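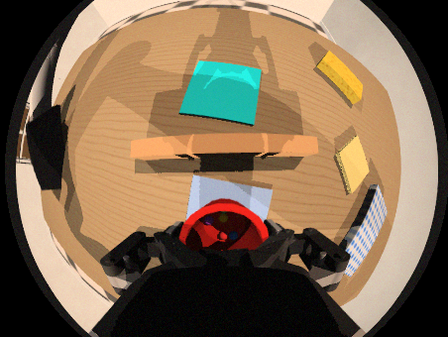
Histthorpe Repair Library Opens Its Doors for a Second Winter

HISTTHORPE, November - The Histthorpe Repair Library is back, and it has more room, more tools and a much better kettle. The library reopens this month in the old Cletard shoe shop on the corner by the bus station, with evening sessions for anyone who has a broken lamp, a wobbly chair or a coat that lost its zipper two winters ago.

Last season the library ran out of a single room above the bakery. People brought in 2309 items between fall and spring, and the line often went down the stairs and past the bread counter (the bakery was very patient about this, and sold a lot of rolls). The new space has four work areas, a street-level entrance with no steps, and big front windows, so you can look in and see what's going on before you decide to join.

"We kept hearing from people who wanted to learn the fix as well as get the thing fixed," the library said in a statement. "So this year you pull up a stool and do it with us. It takes longer and it's a lot more fun!"

What's new this season

Furniture gets its own area at last. Members can reglue joints, sand and oil a tabletop, or recane a seat, and pieces may stay in the back room for up to a week while glue and finish cure. Please measure large items first - the back door is narrow, and a dresser got stuck in it during the move.

The sewing tables have doubled in size. Bring your own thread if you need a close color match, as the library's supply leans heavily toward navy and brown.

Small electrical repairs will be offered again, including lamps, toasters, radios and fans. Microwaves and anything that runs on gas can't be accepted.

There is also a lending shelf, built with help from the Savolainen hardware store, which gave 71 hand tools to get it started. Clamps, planes, a good set of chisels and several tile cutters can be checked out for a week at a time with a free library card.
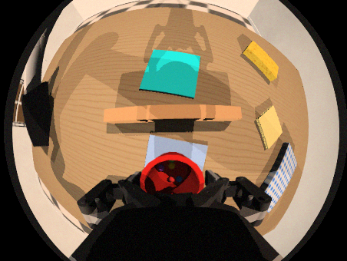
Hours and how to take part

Sessions run from 5:30 p.m. to 9 p.m. on weeknights. Drop-ins are welcome for sewing and electrical work. Furniture needs a booking, which can be made at the front desk or by phone. There is no charge for help, and parts are sold at cost.

Children are welcome with an adult, and there will be a toy-mending evening before the holidays. Stuffed bears have priority.

The library hopes to raise $2000 over the winter for a dust extractor, which would let the sanding area stay open while people are sewing. A sister group in Clestbridge is also getting ready to open in the spring, and anyone from that side of the river who would like to learn the ropes is invited to sit in.

Reporters and photographers are welcome at any session. Please call the front desk ahead of time, and bring something broken if you have it.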